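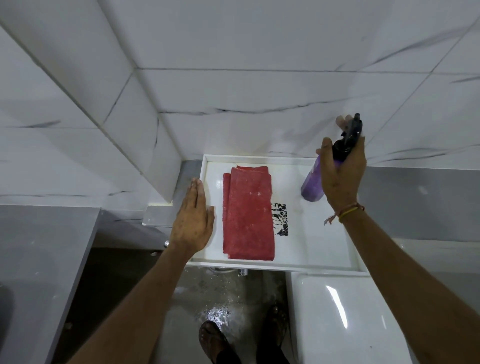
A purple spray bottle and a white tray in a bathroom with marble-effect tile.

The Long Way Around the House
What we learn about cleaning, and who we learn it from

My mother started at the top of the house and worked down, and she did it with the radio on. My mother-in-law started at the front door, on the theory that if company came while she was still at it, the company would at least get a clean hallway. For the first year of my marriage I cleaned my way and my husband cleaned his mother's way, and we met on the stairs in bad moods with a dustpan each.

I had not given this a minute's thought in years. Then last January our daughter moved into her first apartment, up on the fourth floor of the Visterov, the old yellow-brick building across from the Lastlow bus station, and she called me on a Sunday night to ask what order you were supposed to do a bathroom in. I opened my mouth to tell her and found that I had quite a lot to say. I was still saying it when her battery died. She is a patient girl, and she called back on the charger.

So I began asking other people. I asked at the dentist's, and over the fence, and I asked the man who came to look at our furnace, who told me that his father ironed dish towels and that he himself does it now, a stack at a time, in front of the ball game. Everybody had an answer and nearly everybody's answer had a person in it. They would say "My aunt always did the windows with newspaper," or "We had to strip the beds before we could have breakfast," and then they would be off, and I'd hear about the aunt for a good long while.

I think this is one of the last kinds of household knowledge that still travels mostly by mouth. We have cookbooks, shelves of them. I own a great many and I cook from four. But I grew up in a house with no book about cleaning in it whatsoever, and when I went looking at the Lastlow library I found a single shelf, next to the wedding etiquette. The most worn volume on it was a housekeeping manual with the cover taped back on, and someone had written in pencil beside the chapter on floors, in lovely old-fashioned handwriting, "No! Cold water first."

I would give a lot to know who she was. (I'm assuming a she. My furnace man would scold me for that.)

The person everyone told me to talk to was Liette Després, and they were right. She came to Lastlow from northern Maine as a young bride and went to work at the Erard Hotel, where she stayed for the better part of her working life, the last 15 years of it as head housekeeper. The Erard is condominiums now. When it was a hotel it had six floors, a ballroom, and a brass rail up the front steps that had to be polished before seven in the morning, and Liette can still tell you which rooms had the good light and which ones had the radiators that knocked.

We sat in her kitchen on Thursday, April 25, 2019, with the back door open and a coffee cake between us, and I asked her how she trained the new girls. She laughed at me a little.

"I put them in 602 and I closed the door," she said.

Room 602 was the corner suite on the top floor, with two sinks, a claw-foot tub, and more mirrors than any traveler could need. Liette would send a new hire in alone with a full cart and no instructions, and come back when the girl said she was done. Then the two of them would go through it together, slowly, and Liette would do what she called reading the room. She could tell from the finished work how the girl had been raised. The ones with strict mothers had perfect corners and had forgotten the lamp shades. The ones who grew up in big families were fast and kind of splashy, and did beautiful beds. One young woman, an Ó Néill from the farm out past the reservoir, had scrubbed the tub on her knees with the bath mat folded under her exactly in thirds, and when Liette asked why thirds, she said she'd never thought about it, it was just how her grandmother folded it.

"I kept that," Liette told me. "I do it in thirds now. It's better for the knees."

She had opinions, and I wrote them down as fast as I could. A bathroom is done dry before it is done wet, meaning you sweep up the hair and the lint while they'll still move, and only afterward do you bring out anything in a bottle. Mirrors come before sinks. Whatever you spray, you let it sit, and you go do something else, and you don't stand over it. A rag is folded in four so that you have eight clean faces to work with, and when the eighth is dirty the rag is finished, however much you may want it not to be. She doesn't care for scented products of any kind and believes that a clean room should smell of the window being open.

I asked her whether she ever got tired of it. She took a while with that one. She said that she got tired of people, sometimes, and she got tired in her feet, but that there was a moment in every room, right before she pulled the door shut, when it looked as though no one had ever been unhappy in it. She had liked that moment every time. Then she cut me another piece of coffee cake without asking.

The Ó Néill girl is a grandmother herself now, Maureen, and she still lives out past the reservoir, so naturally I drove there next. The farm sells eggs and sweet corn and has a long white kitchen with a floor that slopes so badly toward the north wall that a dropped pea will roll the whole length of it. Maureen remembered 602. She remembered it with some heat! She had been sure she was going to be fired, and had gone through the whole suite a second time before she dared go find Liette, and she had never once been told that her bath mat made an impression.

I told her. She put her hand flat on the table and said, "Well, for heaven's sake," and then she called it down the hall to her husband.

Her grandmother's system, it so happens, had very little system in it. There were wash days and bread days, and on Fridays everybody under the age of twelve was handed a damp cloth and told to do whatever they could reach. The baseboards in that house were immaculate. The tops of the cupboards were another story, until her cousin Denis had his growing spurt.

Maureen told me that when the grandmother died, the family went through the house together over a long weekend, and that there had been some worry about the dishes and who would get them. The dishes went quietly, in the end. What they nearly came to blows over was the rag bag, an old striped pillowcase that hung behind the cellar door, full of pieces of everybody's worn-out pajamas. There were 50 or more squares in it, all hemmed. They divided them up on the kitchen table like playing cards. Maureen has three left, too thin to use, in a drawer with the birthday candles.

I thought about that bag the whole drive home. We have rags, of course, but I couldn't tell you where half of them came from, and I certainly never hemmed one.

My own mother's house was sold some time ago to a nice couple with twins. I was the one who did the final cleaning, alone, on a gray afternoon with most of the furniture gone, and I started at the top and worked down. I'd brought her radio. I remember being irritated by a ring on the windowsill in the back bedroom where she'd kept a geranium, and working at it far longer than it deserved, and then leaving it. I have told very few people that I left it.

My husband, for the record, has read this far over my shoulder and would like it known that his mother's way is the correct way, that we have had company arrive in the middle of cleaning many times, and that the hallway has always been the one thing fit to be seen. I've come around to him on the hallway. I still do the upstairs first when he's out.

Our daughter has been in the Visterov for a few months now. The last time I visited, I went in to wash my hands and noticed that the bath mat was hanging over the side of the tub, folded in thirds. I'd told her about Maureen and Liette over the phone, weeks before, while she was making noodles, and I hadn't thought she was listening. I dried my hands and went out and asked if she needed any help with the windows, and she said no, she'd already done them, but that I could sit down and tell her again about the cousin and the cupboards.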